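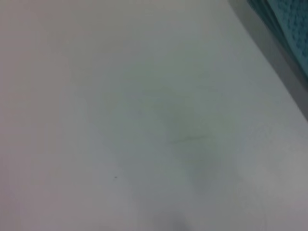
A pale surface from very near, with a grey smudge, a faint streak and one small dark dot.

# Surfaces of the house, part 2

Welcome to my small gallery. My name is Leopoldo Esquivel and I like to look at ordinary things from a short distance. I began this series in January, when the evenings were long and I stayed much at home. My neighbour Merle Pearce says that I photograph nothing, and I think she is a little bit right - but I find this nothing quite restful.

For this part I was interested in white. When we paint a wall or buy a shelf, we say "white" and we are finished with the matter. Then the light comes and it is several colours. On the left there is some pink, almost lavender, and it goes slowly to a cool grey. I cannot find the place where one becomes the other.

**The smudge.** Soft and without clear edges, only a bit darker than what is near to it. Low inside it is the streak, which could be a scratch, a pencil line or a crease.

**The dot.** My favourite. It is the sharpest mark of all and it stands alone.

**The grey band.** On the right side the white stops and a grey band goes down in a slant. I like to have one border in a picture so quiet.

The complete series will have 17 pictures. Part 3 will be about the kitchen cloths. If you wish a print, please write to me and tell me the size - the small ones are 38 cm wide and the large ones 46 cm.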